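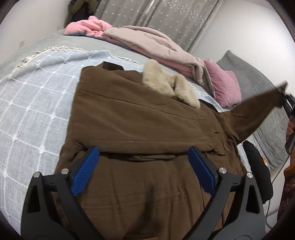
Does it really need a whole bed to fold, one customer wrote to us in August, and the short answer is yes. A bed, a large table, or a clean stretch of floor. The Plornar is a full-size winter coat, and it has never pretended to be anything you could roll up and tuck behind a shoe rack.

We're Grarnero, we sell coats and the things coats live in, and the Plornar is the one people write to us about. It comes in brown. We tried other colors for a while and customers kept ordering brown, so we took the hint.

The fabric is matte, which means it won't shine under office lighting and also means it shows wrinkles if you leave it in a heap. Hang it overnight in the bathroom and most of them drop out. The collar is fluffy, beige and rather pleased with itself. Shake it before wearing. Don't iron it – we have seen what happens, and we don't do refunds on that.

Folding for summer: lay it flat on its back, collar at the top, and smooth the body toward the hem. Bring the sleeves in one at a time, straight across. Fold the hem up to the pocket flaps, then once more to the chest. The collar goes on last and should never be underneath anything, least of all boots.

Folded this way it fits the Lawal storage bag (sold separately, as these things are). The bag is 21 inches wide and closes with a zipper that asks for some patience.

Washing: cold, 30 minutes, alone. Dry it flat. A loose thread near a pocket can be snipped close to the fabric; pulling it is how you get a longer loose thread.

Ships from our Clolis warehouse. Page updated 12/26/20.

1,802 shares
3 comments

coatrack_annie
Followed the folding steps and it fit the bag the second time. First time I had the collar at the bottom. My fault.

M.T.
Is the zipper on the Lawal supposed to stick at the corner?

Grarnero
It does that. Hold the corner flat with your other hand and go slowly.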